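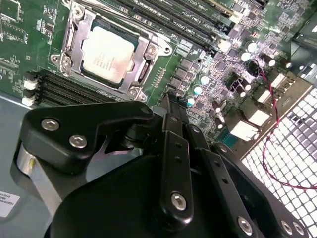
Ngaio Lockyer
Bench lead, server refurbishing, Stota
Member, 113 posts

House rules for an arm working inside open servers: what do you have in writing?

Hello all, and sorry in advance for the length, I never manage to ask anything in one breath.

We refurbish rack servers at our shop in Predbridge, and since February we've had a small arm doing part of the board work with a two-finger gripper and a wrist camera. We bought it as a kit from Gruton and it runs on their Csizmadia controller. My crew likes it, I like it, and so far the worst thing it has done is make everybody late for lunch because we all stand there watching.

My trouble is the paperwork. The risk assessment we have is all about people: fingers, elbows, hair, where the stop button is, who can stand where. I'm glad of it and I'm not trying to get around any of it. But there isn't one line in it about the thing being worked on. You can see how close the gripper gets to the processor socket and the capacitors, and that's with the bare top of the processor showing and a retention lever alongside it. Then there's the twisted red and black wire looping down over the grille. That wire keeps me up at night more than the processor does! A chip stays where you put it. A loose loop of wire goes wherever it likes, and the next server through the door has it somewhere else.

So I've been asked to write two pages of rules for the bench, in everyday language, that a new hire could follow on the first morning. I have the obvious things down (power cords out, one person in charge of the stop button, nobody reaching in while it's enabled). What I'd love to know is what other shops have put in for static, for wiring, for how slowly the arm should go near the board, and for who decides that a chassis is fit for the arm at all. If you have a checklist you don't mind sharing, I'd be so grateful.

Thank you for reading this far!

Imre Borbély
Automation technician
Member, 1615 posts

Hi Ngaio, welcome, and what a nice question to find with my coffee. I've been writing this kind of sheet for years and I still change mine every few months, so please take this as one man's version.

First, keep your people rules and your product rules on separate sheets. I know you want two pages, so make it one each. When they get mixed, somebody in a hurry decides that a rule about scratching a board can be skipped, and the next line down was the one about hands. The people sheet has to agree with your formal risk assessment and with the manual for the arm, and if you change the gripper or the way the arm moves, the assessment gets looked at again before anyone runs it. The product sheet is yours to scribble on.

My product sheet goes more or less like this, and you're welcome to it:

Power cords out of every supply, and wait out the discharge time in the server maker's service manual. Write that time on the job card.

Chassis bonded to the bench ground point. Operator on a tested wrist strap whenever touching the board.

Gripper checked for static as well. Screws and plates look solid and conductive, but a black coating can insulate one link from the next, and so can the joints. Measure from the fingertips back to ground with the proper meter, write the reading down, and repeat it after any finger change. If the fingertips have pads, ask the supplier in writing what they are rated for.

All loose wiring tied back or unplugged before the arm is enabled. If it can't be secured, that chassis is done by hand.

A height above the board, set by you, below which the arm only moves at its slow setting and only straight up or straight down. No sideways travel down there.

Check the whole gripper for clearance, all the way back to the bracket. People watch the tips. On a linkage gripper the plates behind are a good deal wider than the fingers, and they swing when it opens. I have seen a lovely clean pick spoiled by the elbow of a link touching a capacitor on the way out.

After a stop, nobody presses resume. Look inside first, with a light, then jog the arm up by hand and start the step over.

For who decides, we have the operator sign for the chassis and a second person glance at the wiring. It takes no time at all and I've never regretted it.

About your lever: decide whether the arm is allowed to touch the socket hardware at all. Ours isn't. A processor can be bought again, but bent contacts in a socket mean the whole board, and I wouldn't let a gripper near one unless its force limit had been proved on scrap boards first, and quite a pile of them.

Rupert Schnyder
Member

just set the force limit low and you'll be fine. we run ours all day and never wrote anything down. unplug the server obviously

Botond Bozsik
Safety coordinator
Member, 204 posts

I'd gently disagree with Rupert there. A low force setting is a good thing to have, but it only knows about what the gripper can feel, and I doubt it would feel a thin wire snagged behind a plate until the wire had come off its connector. It also says nothing about static, which needs no force at all. And if it isn't written down, the setting is whatever the last person left it on.

Imre's list is better than ours and I'm going to borrow the part about separate sheets. Let me add a few things from our side, where the work is similar but the boards are smaller.

Put the controller settings on the sheet as numbers, with the name of whoever may change them. Keep the password with that person. We had a very friendly habit of everyone helping everyone, and by the end of a month there was no telling which speed was the approved one.

Check the gripper's own screws at the start of each shift. There are several on yours that would sit right over the board, and a small screw dropped into a server is a miserable afternoon for everybody. We put a paint mark across each head so you can see at a glance if one has turned. Be sure the marker is one you're happy to have near electronics.

Give the camera a line too. The bright tops on capacitors and the shine off a processor can fool it, so we fix the bench lamps in place and mark where they stand. If someone moves a lamp, the first job after that is run at slow speed on a scrap board.

Last of all, ask Gruton for the written limits on payload and speed for that exact gripper, and staple them to your people sheet. If they only tell you over the phone, ask again by email. Good luck with it, and do post the finished pages, I'd like to see where you set that height.

Ngaio Lockyer

Oh, this is wonderful, thank you both (and Rupert, I did unplug it, promise). I hadn't thought about the coating at all, so Gyula Szekeres on our night crew is borrowing a meter to check the fingertips. The wire rule is going in word for word. I'll post the sheets once he and I have stopped arguing over the slow height.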